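Moving and Parking in Patthorpe – Frequent Questions

Do I need a permit for my moving van?
Yes, if it stays longer than 2 hours. Please ask at the Garer office five working days before.

Can I keep a trailer on the street?
For a short time, yes. In August the rules are more strict.

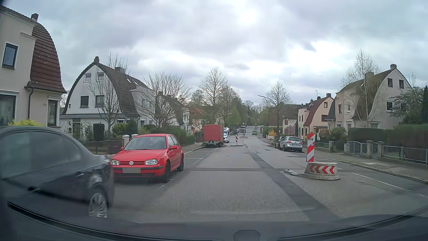
Page 62

How much does the permit cost?
The price is 79 for one van – the second van is free on the same day. We send the paper by mail or you can print it at home.

Where do I put the permit?
Behind the windshield, with the date to the outside.

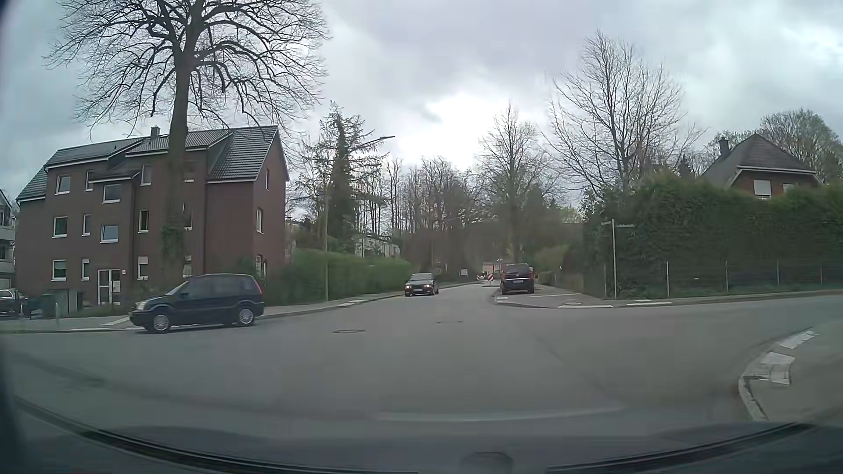 Intersection in a residential area

Can I reserve a place near the corner?
No. Corners must stay free for the turning of bigger vehicles.

What if I change the date?
Write to us before 24th February for all spring moves. Later changes are possible, but you pay again.
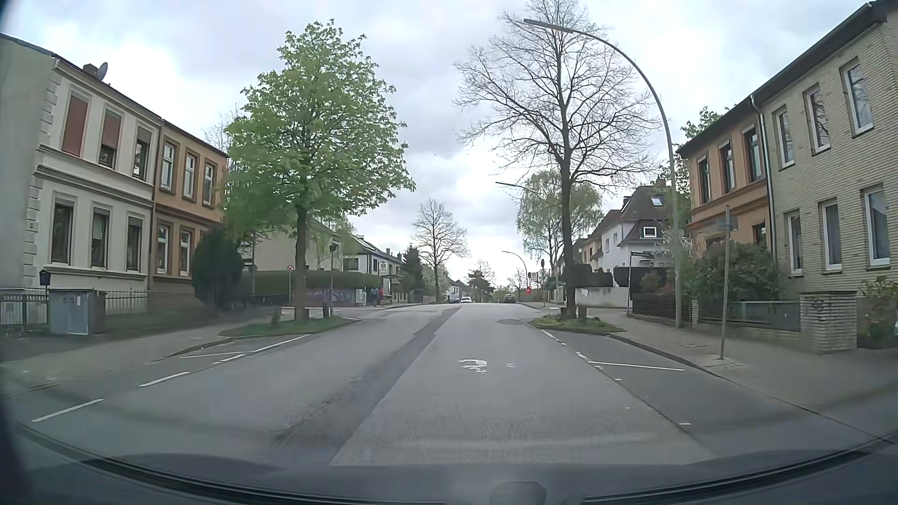 Street with marked parking bays

Who lends the moving boxes?
Our partner Flasisell. Bring them back flat and dry, please.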